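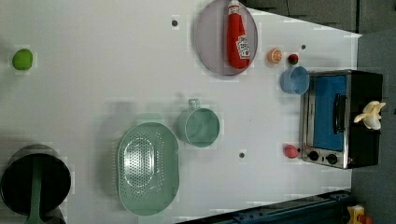 September, hearing day (finally)

16 comments | 8 shares

Up at 5, no point lying there. Motion to dismiss was on for 10 and I'd dreamed twice that I left the exhibits on the bus. Had not left the exhibits on the bus. Had left my phone charger at home, so most of this is from memory and the back of a parking stub.

Courthouse line out the door. Shoes fine, belt fine, the binder clips set the thing off again. Bakari Mwakalinga already upstairs, pacing, tie in his pocket. He'd rewritten the opening overnight. Of course he had. Wanted page 13 of our brief pulled and tabbed, then wanted it untabbed. I tabbed it anyway and he used it.

For anyone new reading: we're the ones suing Firent, the marketplace app, over the space heater. Seller called Mugo, no address, no real name that we've ever found. Heater shorted, Buppha Thepsuriya lost the back half of her house and most of what her mother left her. No one hurt, thank God. Firent says it only hosts listings, other people write them, it can't be blamed for what other people write. Same thing these companies always say and a lot of the time it works.

Our point is we're not suing over words. They took the money. They put the heater in the "recommended" row, they boxed it up in their own warehouse, they held the payment and kept a cut. Also 522 complaints in the file on that one seller before hers. I have read every one of those. Some in the bath, sorry to whoever gets my copy.

Court ran late. Two scheduling things ahead of us, then a fight over a deposition that went on forever, some contractor dispute, I lost the thread. Buppha sat next to me with her hands flat on her purse. I gave her a mint. She gave me one back ten minutes later, different kind, better.

Firent's side went first. Three of them at the table and only one talks. Smooth. Said if we win, every website in the country has to inspect every item anybody ever sells. Judge asked, does every website in the country have a warehouse? Long pause. I wrote PAUSE on the stub and underlined it.

Then he tried the user agreement, the arbitration part. She'd clicked yes. Judge wanted to know which version she'd clicked yes to, and he had to go back and look, and the version in their exhibit was the later one. We flagged that in our papers in July!! Footnote, but still.

Bakari got up and was good. Too fast at the start, I could hear the court reporter hating him, then he settled. Stuck to the warehouse. Didn't bring up the failure to warn claim until she asked, and then she asked hard. What should they have done, exactly, and on what day. He said pull the listing, e-mail the buyers. She said that sounds like publishing to me. Ugh. That's the weak one and everybody in the room knew it.

Jinero is the other defendant, the payment company. Their lawyer spoke maybe four minutes. Moved money, didn't know what for. I think they get out. Bakari thinks so too, wouldn't say it in front of Buppha.

No ruling. Under advisement, written order to follow. Could be weeks. Buppha asked me in the hallway if that was good or bad and I said it was neither, then felt like a jerk, so I told her the judge had clearly read everything, which I do beleive.

Lunch was a pretzel. Back at the office by 2, Luteo down again (the document system, we pay for this), so couldn't file the letter about the agreement versions until almost 5. Got it in. Confirmation e-mail printed, second copy in the red folder.

Insurance adjuster called at 4 as well, wants the receipts for the kitchen all over again. Third time. Told him I'd send them tomorow.

To do
- transcript order, ask for the rush price
- receipts to adjuster, AGAIN
- fix the privilege log, row order is wrong after the email chain
- call Buppha before the weekend even if there's no news
- charger

Feet hurt. Cereal for dinner. Bakari just texted asking where page 13 is. It's in his bag, I put it there.

Last updated: September, 11:40 pm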